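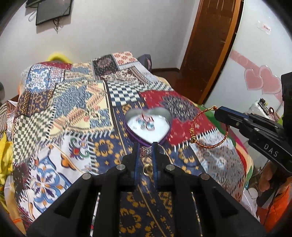 Van Loon Confirms Release of 11 Detained Crew Members Following Port Talks

TOTBRIDGE, June. Van Loon, a private mediation firm with offices in Totbridge and Estlow, confirmed that 11 crew members of the cargo vessel Rurnudberg were released from administrative detention and transferred to consular staff at 6:40 a.m. local time. The crew had been held for 75 days on charges of entering restricted waters without a permit.

The firm acted as intermediary between the vessel's operator and the detaining port authority. It did not represent any government, and it received no instructions from one during the talks. Consular officials conducted separate discussions through their own channels. Van Loon makes no claim as to the relative weight of the two efforts.

Under the terms of the release, the charges against the crew are suspended. The operator has accepted an administrative penalty relating to the vessel's documentation. The amount is subject to a confidentiality clause and will not be published. No payment was made to any individual.

"Our role was limited to document exchange, scheduling and the drafting of the release terms," said Tamsin Sorensen, director of casework at Van Loon. "Several public figures have commented on this case in recent weeks. None of them took part in the sessions we attended, and we have no information on contacts they may have had elsewhere."

The case file runs to 879 pages, including position logs, radio transcripts and port entry records. A central point of dispute was a course change made during heavy weather, which placed the vessel inside the restricted zone. The parties agreed on a joint reading of the position logs in the fourth session. Release terms were drafted in the two sessions that followed.

All crew members received a medical check before transfer. Details of their condition, nationality and travel arrangements are being withheld at the request of their families. Media are asked not to contact relatives directly.

The Rurnudberg remains at anchor pending a technical inspection. The operator will issue a separate notice on the status of the ship and its cargo.

Van Loon has handled 713 cases involving detained seafarers, aid workers and travelers. A procedural summary of the Rurnudberg case will be available from the Estlow office after review by both parties. The summary will not include session transcripts.

Press inquiries should be directed in writing to the casework desk, Van Loon, Totbridge. Interviews with the negotiating staff are not available.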